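缝合训练机器人的购置与预算

缝合训练机器人的购置与预算,是指医学院校、教学医院、器械研发机构及培训中心在引进用于缝合操作研究或教学的机器人系统时,对设备本体、末端器械、成像部件、耗材、场地、人员和维护费用所作的计划与核算。这类系统一般在合成组织垫上工作,不用于人体,因此采购程序与临床手术机器人有较大差别,但在器械精度、照明和影像方面的要求有相近之处。

目录
1 范围
2 设备构成
3 费用构成
4 耗材核算
5 需求论证
6 验收
7 场地与配套
8 维护与更新
9 采购方式
10 常见问题
11 参见

范围

本条目所称的缝合训练机器人,包括带有夹持器械的单臂或双臂系统,以及由操作者远程控制的主从式系统。仅供学员手工练习的缝合模块、腹腔镜训练箱和纯软件模拟器不在此列,但这些设备常与机器人系统编入同一份预算,在耗材上也有共用的部分。

临床用手术机器人须按医疗器械管理,购置时涉及注册证、配置许可和院内准入等程序。训练和研究用系统通常列入教学仪器或科研设备科目。两类设备在财务上应分开立项。有些单位曾把训练系统的备用器械记入临床耗材账,年终盘点时难以核对,后来改为单独建库。

设备构成

一套完整的系统可分为以下几个部分。

机械臂。自由度、重复定位精度和有效负载是报价单上最常列出的参数。缝合作业负载很小,对负载的要求可以放宽,节省的费用宜投向精度和力反馈。

末端器械。包括夹持器、持针部件和剪线部件。器械前端尺寸小,磨损快,属于消耗性较强的部件。部分厂家把器械寿命写入控制软件,达到规定使用次数后须更换,采购方应在询价阶段问明计次方式,并要求写入合同。

成像部件。除工作台上方的固定相机外,许多系统还在腕部或夹持器附近安装小型相机,用于近距离观察缝线和组织垫表面。腕部相机体积受限,选型时需在视场、对焦距离和重量之间取舍。

控制与存储。包括控制柜、工作站、急停装置和数据存储设备。需要保存多路影像的研究项目,存储容量往往在第一年内就用尽,应在初始预算中留出扩容费用。

操作端。主从式系统另有主手、脚踏和显示器,其价格有时与机械臂本体相当。

费用构成

购置费用一般分为一次性费用和经常性费用。一次性费用包括设备价款、运输、安装、调试、初次培训和场地改造。经常性费用包括耗材、器械更换、软件授权、保修、校准和人员工时。

编制预算时容易低估的是经常性费用。设备价款有报价单可依,金额明确,审批时也最受关注;耗材和工时分散在各科目中,不易汇总。Benvinda Loureiro在为Pestano培训中心编写的内部采购手册中建议,申请单位应把设备全部使用年限内的支出列在同一张表上,再与其他方案比较。该手册还要求每个方案附一份不含折扣的报价,理由是首年折扣到续约时多半不再适用。

软件授权需要单独说明。有的厂家将运动控制、影像记录和数据导出分为三个模块收费,基础报价只含第一项。若研究人员需要取得原始关节数据和同步影像,应在询价单中写明数据格式和导出方式。

汇率和关税对进口设备影响明显。从立项到付款的时间较长时,可在预算中设置专门的价格变动准备金,但不宜将其并入设备价款,以免在评审时被当作议价空间。

耗材核算

缝合作业的主要耗材是合成组织垫、带针缝线和器械前端配件。

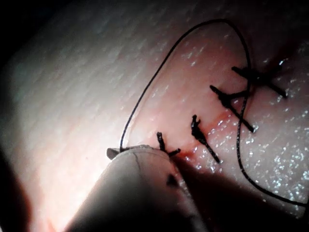

核算耗材用量,应以打结数和切口长度为基本单位,按操作次数估算往往偏差较大。同样一次操作,可能只打一个结,也可能缝完整条切口。间断缝合每打一结都要剪线,余线长度又受器械行程限制,线的实际消耗高于手工缝合。机器人系统在调试阶段失败次数较多,缝线拉断、结未收紧、针从夹持器滑脱等情况均会造成损耗,调试期的用量应与正式使用期分开计算。

组织垫的选择要看材质、厚度、表面状态和预制切口。材质过软,缝线容易切割组织垫;过硬,则进针阻力与真实组织相差较大。部分产品表面湿润或可以喷水使用,较接近真实组织的外观,但存放要求高,开封后保质时间短。水分还会使表面产生反光点,对依靠影像识别缝线的系统有一定影响,研究单位最好先索取样品,在本单位的照明条件下试拍,再决定批量。

缝线颜色也应列入采购规格。深色线在浅色或粉色组织垫上对比清楚,便于影像处理,也便于学员辨认线尾。若研究目的包括检验系统在低对比度条件下的表现,则需另购浅色线,数量可以较少。

以一个中等规模的教学项目为例,若每学期安排30名学员,每人使用10块组织垫,则一学期需300块,另加调试和演示用量。每箱装100块时,订购四箱即可留有余量。组织垫常有保质期,一次订购全年用量虽可取得较低单价,过期报废的损失也须一并计入。

需求论证

立项前应先确定设备的主要用途。以教学为主的单位看重稳定性、操作端的易用程度和学员轮换的便利;以研究为主的单位看重开放接口、数据质量和可改装程度。两种用途合用一套设备在账面上节省,实际使用中常发生时段冲突。研究人员改动过的控制参数若未恢复,会直接影响次日的教学。

Hélder Aguiar与Yaqin Bai在一份比较两校设备使用情况的报告中提出,合用设备应配备两套可互换的腕部组件,一套固定供教学使用,另一套供研究改装。其费用低于购置第二台机械臂,切换所需时间也在可接受的范围内。报告同时指出,更换组件后必须重新校准腕部相机与夹持器的相对位置,这部分工时应计入排班。

需求论证文件通常包括用途说明、预计使用时数、现有设备情况、候选方案比较、场地条件和经费来源。使用时数应根据课程表和项目计划推算,并扣除校准、清洁和维修的时间。

验收

验收条款应在合同中写明,到货后再商定验收办法容易引起争议。常用的验收内容有以下几类。

机械性能。测量重复定位精度、关节回差和夹持力,测量方法和工具由双方事先约定。

作业性能。在指定型号的组织垫上完成规定数目的缝合结,检查结的间距、松紧、线尾长度和切口对合情况。由于结果与组织垫和缝线有关,合同应注明耗材品牌和批次,并约定由哪一方提供。

影像性能。检查近距离对焦、畸变、延时和多路同步。照明条件需一并规定。器械本身会在工作面上投下阴影,仅用单侧光源时较为明显,验收时应在器械处于典型工作姿态的情况下检查,不宜只拍摄静止标板。

安全功能。检查急停、限力、断电保护和线缆防护。

连续运行。有的单位要求完成200次连续取放针动作且无需人工干预,也有单位按连续工作时数要求。前一种办法便于记录,后一种更接近实际授课情况。

场地与配套

机械臂应安装在刚性良好的台面或地面基座上。普通实验台在机械臂加减速时可能产生晃动,影响近距离影像。安装前需核对楼板承重、电源容量、接地和网络端口位置。

照明应可调节亮度和方向。采用两侧漫射光源可以减轻器械阴影,但会增加湿润表面的反光范围,需要现场试验后确定。灯具费用不高,却常在采购清单中漏列。

湿式组织垫需要冷藏或密封存放,附近应设水槽和废弃物容器。带针缝线使用后按锐器收集,训练场所也应执行同样的规定。

维护与更新

保修合同一般分为仅含零件、含零件和人工、以及含备用机三档。只有一套设备且课程排满的单位,选择含备用机的一档较为稳妥。研究单位若自行改装过腕部或控制部分,应事先向厂家确认保修是否继续有效,并取得书面答复。

夹持器前端和线缆是更换最频繁的部件。宜按使用次数建立更换记录,并在库中保留至少一套备件。腕部相机的镜头窗口可能沾附水渍和碎屑,清洁方法应按厂家说明执行,使用不当溶剂造成的镀膜损坏通常不在保修之内。

采购方式

除直接购置外,还有租赁、分期付款和共享使用等方式。租赁适合期限明确的研究项目,缺点是改装受限。共享使用由数所机构共同出资,设备放置于其中一处,费用按使用时数分摊。Storar与Hourani两家机构曾就一套双臂系统订立共享协议,协议将耗材费用排除在分摊范围之外,由各方自备,避免了因组织垫型号不同而产生的结算问题。

二手设备价格较低,但须查明软件授权能否转让、器械是否仍在生产,以及控制系统版本是否还受支持。Dale Dhillon为Skoltanari实验室编制的二手设备检查表把授权转让列为第一项,未能取得转让证明的设备不进入后续测试。

常见问题

报价单中器械数量不足。基础配置常只含一套夹持器械,仅够安装调试使用。

培训名额过少。厂家培训一般限定人数,人员变动后需另行付费。合同中可要求提供培训录像和书面操作规程。

交货时间与学期不符。九月开课的项目若在暑期才签订合同,安装和验收的时间往往不够。较可行的办法是将首期课程安排为手工缝合训练,待机器人系统通过验收后再转入相应单元。

耗材与设备绑定。个别合同规定只能使用指定组织垫,否则不承担作业性能责任。采购方可以接受验收期内的限定,但应争取验收后自由选用。

参见

手术模拟训练
主从式遥操作
外科缝合
末端执行器
设备全寿命成本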